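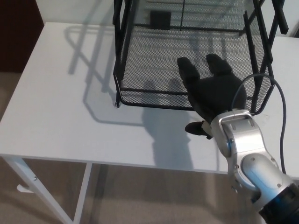
What changes for households under the new Fostley storage rules? Shelves in shared kitchens and laundry rooms will be replaced by open mesh baskets, one per apartment, starting in July.

FOSTLEY, June 4, 2019 – Dridari, the housing company that manages the Achterberg apartments, has approved a switch from closed cupboards to wire-mesh baskets in all shared rooms on the site. The order covers 807 baskets, enough for every apartment plus a small reserve for repairs.

The model chosen is a black metal basket with fine diamond-pattern mesh on the sides and bottom. According to the notice sent to residents, open mesh was preferred over solid plastic bins for two reasons: air can reach damp items from below, and the contents can be checked without lifting anything out. Cupboards in the shared laundry rooms were the subject of repeated complaints last winter, mostly about mildew and items left behind by former tenants.

Baskets will be placed on tables and open racks. Each will carry a tag with the apartment number. The load limit set by Dridari is 10 kilograms per basket. Glass containers and open packages of detergent or flour are not allowed, as both can leak or spill through the mesh. Small loose items such as clips, batteries and sewing supplies must be kept in a closed box or bag inside the basket.

A trial was held in the Narker building, where 11 apartments used the baskets in one shared kitchen. Residents asked for two changes. The first was a liner for the bottom, so that thin objects do not catch in the mesh. The second was a rule on stacking – baskets may be stacked no more than two high, with the heavier one at the bottom. Both requests were accepted, and liners will be handed out with the baskets.

The budget for racks, tags and liners is $4000. The baskets themselves are paid for from the regular maintenance fund, and rents are not affected.

Residents are asked to empty their cupboards before the work begins. Items still in place when a room is closed will be bagged, labeled and held at the Achterberg office for one month. The Narker building keeps its present baskets and is not part of the first round. Cleaning instructions are posted in each laundry room: warm water, mild soap and a soft brush, then drying with a cloth. Bleach and steel wool should not be used on the black finish.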